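Budgeting for a two-armed robot: sim first, or straight to hardware?

Posted in Equipment & Buying by Ketness

Hi all! We're a small workshop group in Prekudcombe and we've finally got the go-ahead to plan for a two-armed mobile robot. Very excited! The first job we want it to do is doors, because our store has 11 of them and everything else we've dreamed up involves getting through one.

I've been trying things in simulation since March on a desktop we already own. The pot for this year is £1,566 and I know that won't buy arms. My thinking was £442 on a better graphics card, £273 on a second-hand door and frame to practise on later, and the rest carried over. Is that daft? And do I need to budget for two grippers from the start? These are both from the simulator:
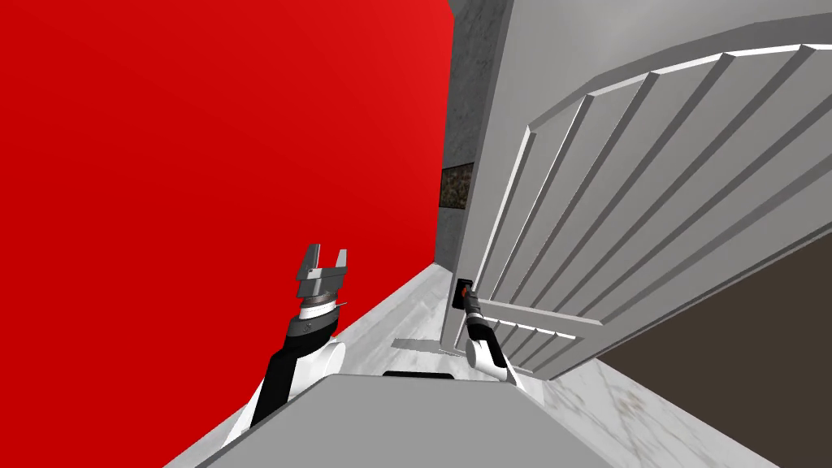
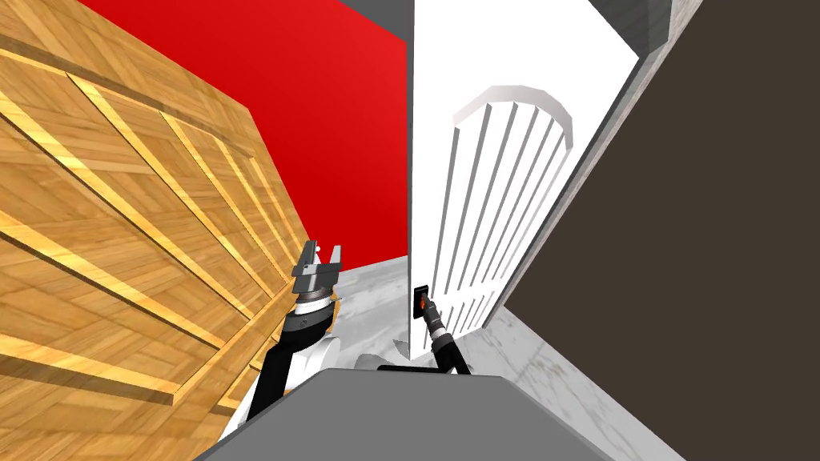 Right gripper at the door handle, left one empty, in both views.

Talta

Not daft at all, I'd do nearly the same! The one thing I'd change is the card. See whether your present one is really holding you back before you spend the £442. Ours coped fine with a single robot and one room, and the money went on a proper emergency stop and some decent cable, which I've been glad of ever since.

On grippers, ask the supplier whether the second can be fitted later without sending the arm back. If it can, start with one. A door handle is a one-handed job until you want to carry something through. Do leave room for spare finger pads, they're always dearer than you expect.

Oh, and measure your real handles. Height, how far they stick out, how stiff they are. Lovely job for a wet Thursday, and you can put the numbers straight into the sim.

Gudeta

just get the door now, sim friction is never right

Ketness

Thanks both, this is brilliant. Card is on hold, door stays in the budget. Talta, did you get the emergency stop from the same supplier as the arm, or separately? Off to find a tape measure and a luggage scale for the handles.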